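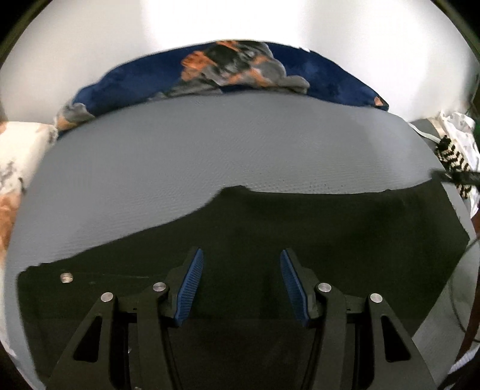 Handling soft goods with hand-held grippers
Module notes, part 3: rules for recording sessions
Course leader: Emese Szekeres

These notes go with the October practicals. Bring a copy to the session. Part 2 covered rigid objects, and most of what it said about approach and release still applies. Cloth needs a few rules of its own.

1. Before you start

Check the gripper by hand. Open and close it fully and watch both pads. They should meet evenly along the ridged faces. If one pad lags or sits at an angle when closed, put the tool aside and take another. Do not try to straighten a linkage at the bench; the joint pins are easy to bend and a small error there shows up in every recording afterwards.

Wipe the pads with a dry cloth. Lint in the ridges lowers the grip, and dark fabrics leave a lot of it.

Write the session sheet first, including the garment or cloth number, the surface and the operator's initials. Sheets filled in from memory at the end of the day will be returned.

2. The work surface

Padded surfaces are allowed and often preferred, as the pads can press down a little without jarring the tool. They do shift, though. Fix the surface at two points and push it from the side before you begin.

Keep cables out of the reach of the cloth. A sleeve that catches on a cable spoils the run and may pull something off the bench.

Background items may stay where they are between runs. What matters is that they do not move during one. The Omitz group tidied their benches halfway through a batch and had to split it in two.

3. Grasping

Start every run with the jaws open and clear of the fabric. Hold still for 2 seconds, then approach.

Pinch a fold or a raised part if there is one. On flat cloth, go for an edge or a corner. Pushing both pads down and dragging them together works on thin knits but marks anything with a coating.

Do not grip zips, buttons, studs or badges unless the task sheet asks for it. Hard parts slip out of the ridges and can chip them.

Black cloth deserves extra care — folds are hard to see on it and it is easy to pick up two layers when you wanted one. If you are not sure, lift slowly, look, and put it down again. A second attempt is fine as long as it is marked as one. Up to 3 attempts may be kept in a run; after that, stop and start a new run.

4. Your free hand

It stays off the cloth while recording. If you have to touch the cloth, end the run first. This is the rule most often broken, usually by people smoothing a crease without thinking.

5. Stopping and discarding

Stop at once if the tool catches, a pin works loose, or anyone reaches into the work area. Note the reason in a few words. Do not delete the run yourself. Bad runs are marked and kept, and the checker decides.

Each pair should hand in roughly 200 runs by the end of the module. A pair with 123 clean, well-labelled runs will be marked above one that reached the total with half its sheets missing.

Reading for next time: the Gukulton bench rules, sections on labelling and on shared tools. Hägglund's notes on fabric classes are optional.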